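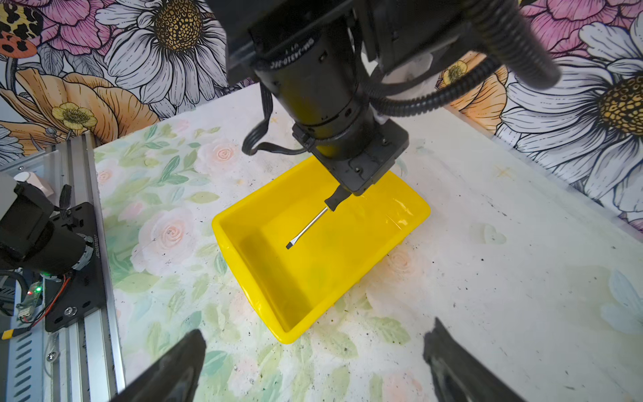
3. Floral Grounds and the Legibility of Plain Objects

Home | Issues | Authors | Archive
Print this article | E-mail this article
December | By the Liltura Pattern Group

Printed flowers have covered walls and tables for generations, and we were delighted to find how little has been written on how people find things against them. Our 43 participants sorted swatches from the Rorura and Sfeir sample books, first by liking and then by how "busy" each one felt. The two orders came out wonderfully different! Many people loved the busiest papers best, and several asked if they could take a piece home.
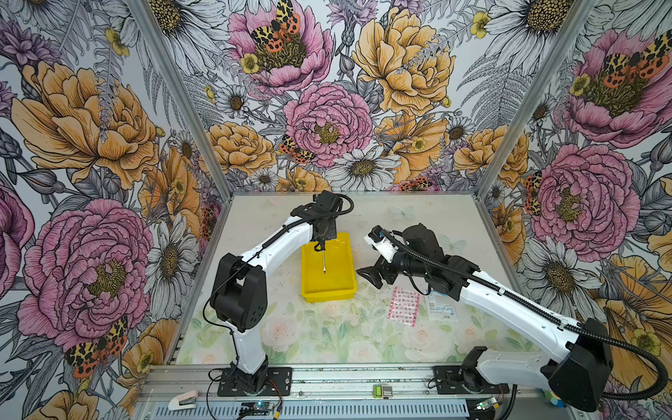
Scale mattered less than we had guessed. A large bloom with crisp outlines was rated busier than a small sprig in washed-out color, even when the sprig repeated up to 50 times on the same sheet. Contrast inside the motif seems to do most of the work, and this held in both daylight and lamplight (the Clunow swatches were the one exception, and we come back to them in Section 5). 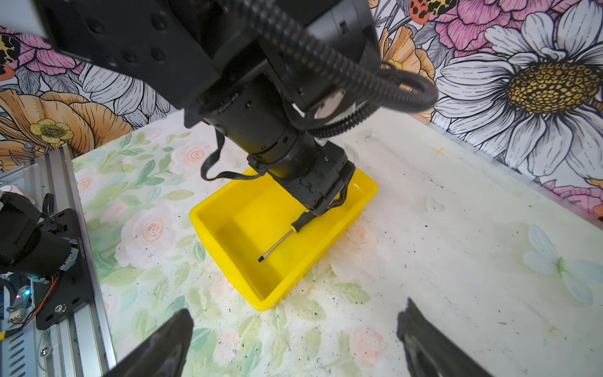 Pale florals are often sold as tablecloths, and our participants described them as restful, almost like a plain cloth with a little warmth in it. We think the reason lies in how far the pattern sits from the colors of the things placed on it. The bright yellow tray in Figure 3 is a lovely case: its color is so much stronger than the soft print under it that the flowers hardly compete for attention. A cream tray on the same kind of print would, we suspect, be a good deal harder to pick out, and we plan to test that pairing next.

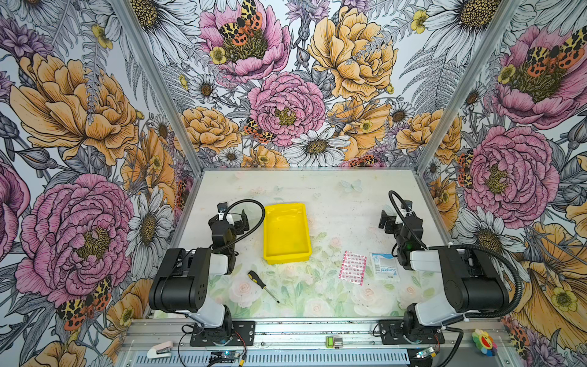

Walls behave differently from tables, though. Participants judged a wall paper by its overall mood and a tabletop by how easily they could find a spoon on it, so one print could earn high marks in the first role and poor ones in the second. Section 4 takes up the two roles separately, starting with walls.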